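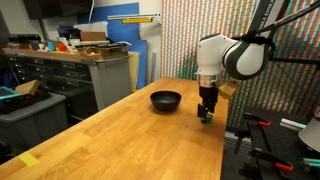 Oliwia Wysocka's view, posted to the Deststead workshop's message board in February, was that a home-built arm which can pick up a block has shown that it can pick up that block. The remark is often repeated in discussions of the Iltivano build, a robot arm project put together by members of the shared workshop at Deststead, and it is a fair summary of the doubts that have followed the project.

Background

Iltivano began as an attempt to get an arm to sort small parts into bowls and trays on an ordinary workbench. The first version used hobby servos and printed links. It sagged under its own weight and was dropped. The current version hangs the arm over a wooden tabletop from a support pole, and it closes a two-finger parallel gripper on objects from above. Builders favor the overhead mount because it leaves the bench clear. Critics in the same workshop note that it also makes any flex in the support show up at the fingertips, and no stiffness measurements have been published.

Operation

The usual task is to lift a small colored block and drop it into a bowl. The control program, called Hodoroagă, plays back motions taught by hand and makes small corrections along the way. Its documentation describes these corrections as "learned." The source files suggest that most of them come from a table of fixed offsets, and the table must be filled in again whenever the bench is moved.

Claims and criticism

The project page states that the arm completed 3319 pick attempts, of which 119 failed. The page doesn't say what was counted as a failure. Wysocka's post asked whether a block that landed on the rim and rolled in had been scored as a success, and whether runs stopped by hand were in the total at all. A revision dated 11th July added a log of 300 attempts, with the blocks always starting from the same taped positions. The rest of the log has not been released.

Cost is also disputed. The page gives a figure of 2000 dollars, which leaves out the arm itself, bought used, and the hours spent on wiring. A member who tried to repeat the build from the parts list gave up at the gripper mount, for which the drawings show two different bolt patterns.

Related builds

Gosmont, a garage project with a similar layout, borrowed the Hodoroagă code and later replaced nearly all of it. Its notes report that soft objects such as socks and cloth bags were dropped often enough that testing went back to blocks. Iltivano has announced tests on household items but has given no results.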